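# Chapter 7. Joining Soft Parts with Two Arms

Most assembly methods in the first half of this book assume that a part keeps its shape when it is picked up. A peg or a gear does. A hose does not. Grip it near one end and the other end sags, twists or swings, and the pose measured before the grasp is no longer the pose you have to work with.

This chapter follows one method for the problem, developed at the Laskowska laboratory in Grindon and tested on a task called Jolum. Two short lengths of ribbed hose are placed on a table. Each arm must pick up one of them, bring the cuffed ends face to face and press them together. There is no fixture, and the starting positions change from trial to trial. 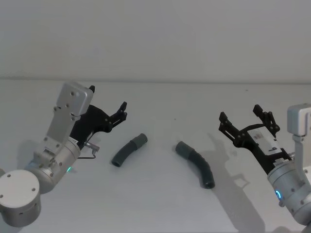
Chapter 7 | 181

The method splits the task into three stages: grasp selection, alignment and insertion. Grasp selection matters more than it may seem. With the cuffs facing roughly toward each other across the gap, as they do on the table here, a grasp close to the cuff leaves little free length to bend, but it also leaves less room for the fingers during insertion. The planner, Clalotora, scores candidate grasps along each hose and keeps the pair with the lowest combined cost. Curvature enters the score as well -- a strongly bent piece is usually gripped on its straighter part.

The data set for this chapter holds 2727 recorded trials. Of these, 1805 were used to fit the grasp model, and the remainder were set aside for testing. Section 7.2 derives the cost function. Section 7.3 covers alignment, where the estimate of each cuff axis is updated while both arms are moving. Readers who skipped Chapter 5 should review the notes on relative frames before starting Section 7.3.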